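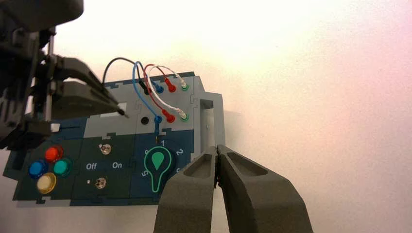

Last changed: February

Neneck Task Board Kit – README

Hi, and thanks for pulling this down! I'm Cleiton Aguiar, and I look after the recordings we made while trying out the Neneck kit from Serton. You get the board, a license for the logging software and a year of email support. I'm keeping my notes in the same folder as the data, so you get my opinions for free.

What's on the board

Push buttons in four colors, two toggle switches, a slider track with printed numbers, a rotary knob with a pointer, a small display window and a patch panel with colored cables. The panels lock together like a jigsaw puzzle, and I like that a lot more than I expected to. There's a gray handle on each end too, so moving it between rooms is easy.

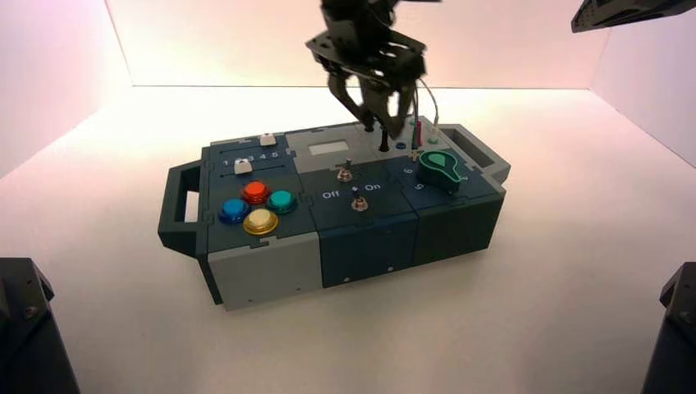 Neneck notes, p. 3

What's in the folder

248 runs, each capped at 60 seconds, in three subfolders: buttons, switches and probe. Every run has a head view, wrist views and a plain text log. The probe folder is the messy one – Edileuza Vieira is still going through the labels, so please check with her before you train on it.
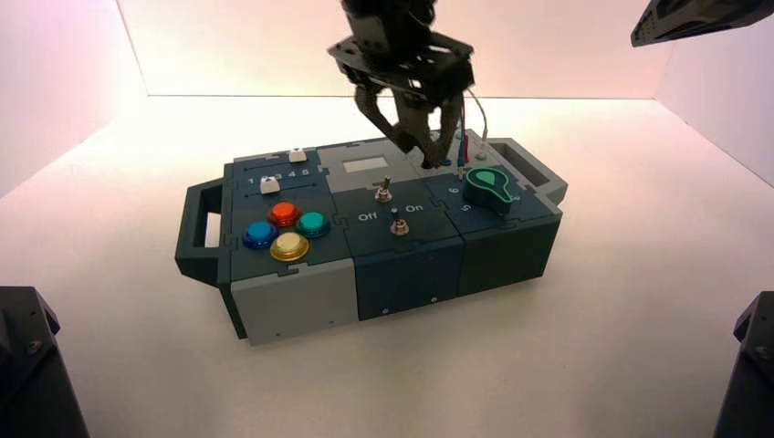
Gripper over the right-hand module, head view.

What I think of it so far

The toggles are my favorite part. They have short metal levers and a clear Off and On beside them, so it's easy to write a task that a person and a robot would both understand. The knob is harder (all that pointer shape to get hold of!) and I'd leave it for your second week. My one real gripe is the manual, which skips the slider completely.

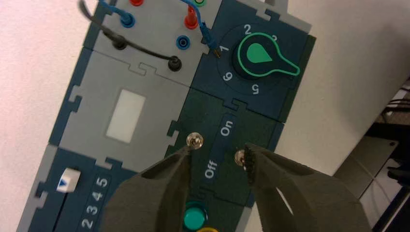 Getting started

1. Unzip everything into one folder called talbridge. The scripts look for that name.
2. Run the checker. It should find 3660 files.
3. Open run 500 in the viewer first. Run numbers have gaps where we threw takes out, so don't go hunting for the missing ones.
4. Send problems to me or Edileuza at the Vasconcelos lab, with the run number in the subject line.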